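The Hard Part Is the Laundry

A report from Drurnden, where a small lab is teaching robots to cope with cloth

If you have ever stood over a bed with an armful of clean clothes and felt your heart sink a little, you will find sympathetic company at the Rureo lab in Drurnden. It sits up two flights of stairs above a bicycle shop, and the first thing I was offered there, before coffee, was a sweater. "Pick it up," I was told, and I did. Then I was asked to explain exactly how I'd decided where to put my fingers, and I stood there with my mouth open for quite a while.

That little embarrassment is the starting point for Farska, the lab's project on soft things. A mug stays mug-shaped however you set it down. A sleeve has no such manners. It twists, it bunches, it hides one end under the other, and a robot that handled it beautifully on Tuesday may have no idea what it's looking at the next time around. For years the usual answer was to build a careful computer model of the fabric, thread by thread almost, and ask the machine to plan from that. It works nicely for a square towel on a bare bench (I watched one being folded, and I confess I clapped).

The Farska group has gone the other way. They collect their lessons in ordinary homes, with a person squeezing a gripper by hand while a camera mounted on it records the view. No robot has to be carried up anybody's stairs. Because the tool in the person's hand has the same sort of fingers the robot will use later, what the camera learns to expect in a bedroom still makes sense when an arm takes over back at the lab. So far they have gathered 3,924 of these short recordings from 24 homes, and I was surprised by how fond everyone had become of particular ones.

Turning a pile of recordings into a skill is the job of a program the lab calls Dijkstra, after a grumpy cat that used to sleep on the server, or so I was told. It takes in the last moments of what the camera saw and suggests the next small motion of the fingers, then looks again and suggests another. There's no grand plan of the sleeve in there at all, just a great many small corrections, and when you watch the arm at work you can see it change its mind, hovering and drifting sideways before it commits. It looks for all the world like my grandmother choosing a peach!

Then there is the question of clutter, and this was the result people most wanted to tell me about. An earlier version had been trained only on a plain gray bench, and it did well there and very badly on a bed. Printed sheets threw it off completely. It would pinch at a flower as readily as at a sock. When the group retrained it with recordings from real bedrooms, patterned bedding and all, its failures on printed fabric fell by nearly half. The plain-bench scores hardly moved, which pleased them too.

Knots are still a misery. So is black knitwear, where the folds swallow the light and one layer looks much like the next. The group plans another round of home recordings in July, with more dark clothes and more tangles, and I left with the sweater still lying over the back of a chair, very badly folded, by me.
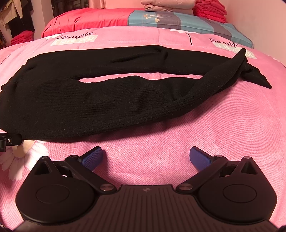
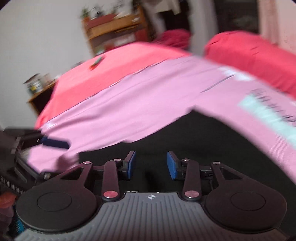
The hand-held gripper over pink bedding. In the first picture, its blue finger pads are open just short of a knotted black knit.

Comments

pegboard_sal
Loved this. I have been folding fitted sheets for forty years and couldn't tell a robot how either.

Marlow Street Reader
Did they say how long each recording is? I would have liked more on that and a little less on the cat.

tinkerhen
The bit about it pinching at printed flowers made me laugh, my toddler does the very same thing with her quilt. Please go back after July and let us know how the black sweaters went.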